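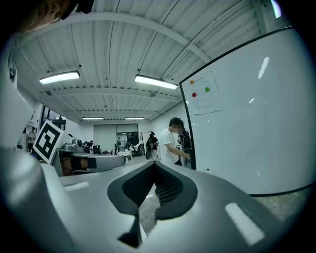 Pale gray and glossy, the workshop floor at Brekke.

Home Features Makers Houses Food Subscribe Search

What We Walk On

The gray floor used to belong to factories and car dealers. Now it's in bakeries, pottery sheds, the garage next door. How did that happen, and do your knees get a vote?

Wednesday, not yet seven. Sølve Wallin is on his hands and knees in a former dairy with a flashlight laid flat on the concrete. Low light shows everything, he says. Trowel marks, old glue, a ridge where two pours met in a year he can only guess at. He circles things in chalk. He doesn't talk much while he's doing it and I learn to shut up.

The dairy will be a bike shop by May if the floor goes well. Walls are easy. Paint them twice, who cares. Get the floor wrong and you have to move everything you own to fix it.

Wallin has been laying floors since he was nineteen. Wood first, then sheet vinyl, then a long stretch of hospital corridors, which he describes as "green, green, green, lunch, green." He came to resin late and a bit sideways, when the outfit he worked for, Sterkero, took on a fish market and needed somebody who would do nights. He liked it. The pouring part is quick. You mix, you pour, you spread, and the clock is running the whole time. Everything before that is slow and boring and is the real job.

How slow? The dairy is 998 square feet. Grinding, patching and vacuuming it will take the better part of a week. The coat itself goes down in an afternoon.

People don't want to pay for the week. They've seen a video. A man in spiked shoes, a bucket tipping over, shiny stuff creeping out to the walls. Very soothing. No video of the grinder, which sounds like a dentist working on a truck.

I got into all this by way of my own garage, I should say. Cracked slab, oil stain shaped like Florida. I bought a kit at the hardware store over a long weekend, skipped the etching step and had it peeling under the tires by fall. Wallin didn't laugh when I told him. He asked what I'd cleaned it with. Dish soap, I said. Then he laughed.

So the fashion. Ten years ago a gray floor in a shop meant nobody had got around to it. Then restaurants started leaving the slab bare, then polishing it, then coating it, and then a certain kind of kitchen wanted the same thing. Designers talk about calm. Shop owners talk about mops. A floor without seams has nowhere for flour to hide, or clay, or metal dust, and at the end of a shift you push a wide squeegee down the room and go home.

Marker of how far it's gone: the sample rack at Sterkero has more grays than anything else. Fog, pebble, harbor, something called Quiet. The color they sell most is Plirkent, a light gray with a touch of blue in it, and the guy at the counter admitted it looks the same as pebble unless you hold the two chips at the window. I held them at the window. Still not sure.

Light gray has one big thing going for it. It throws the light back up. Wallin talks about this more than about anything else. Put down a dark floor and you'll be buying lamps. A pale one with some gloss does half the work, and you can find a dropped screw on it, too. Mostly.

The bad side, then. Gloss shows footprints. Gloss is slippery when it's wet unless you put grit in, and if you put grit in the mop drags. It scratches, and on a pale floor the scratches go dark as dirt settles in them. Sunlight can yellow the cheaper resins, usually in a neat rectangle by the door. And it's hard. Concrete with a thin skin on it is still concrete. The woman who runs Fovau, a bakery two streets over from the dairy, loves her floor and hates standing on it. She has rubber mats at every station now, so what she mostly sees is rubber mat.

"My old place had boards," she told me between trays. "Filthy. Gaps you could lose a spoon in. But I could work a double and still take the stairs after."

Would she go back? Long pause. No. The inspector likes this one.

Money, because everybody asks. A small room done properly, grinding included, starts at $3,000 with Sterkero and climbs with every crack. Damp is the expensive surprise. Concrete that looks bone dry can be pushing moisture up from below, and a coating laid over it will blister. Wallin tapes a square of clear plastic to the slab and leaves it overnight. Beads of water under it in the morning, stop, call somebody, spend more.

The dairy passes. I'm there for the pour at 4 in the afternoon, standing in the doorway becuase that's as far as I'm allowed. Six buckets lined up, lids off. Wallin goes backwards the whole way with a long notched blade, and a kid named only as "the new one" follows with the spiked roller. Nobody speaks. A moth comes in and everyone looks at the moth. It goes out again.

Then they're at the door and I have to move. Shoes off, spikes in a tray, Wallin pulls a strip of tape across the opening and writes NO on it with the chalk, which doesnt take, so he finds a pen.

Two days before you can walk on it. A week before the bike stands go in. He has another one to look at on the way home, a basement, and he already doesn't like the sound of it.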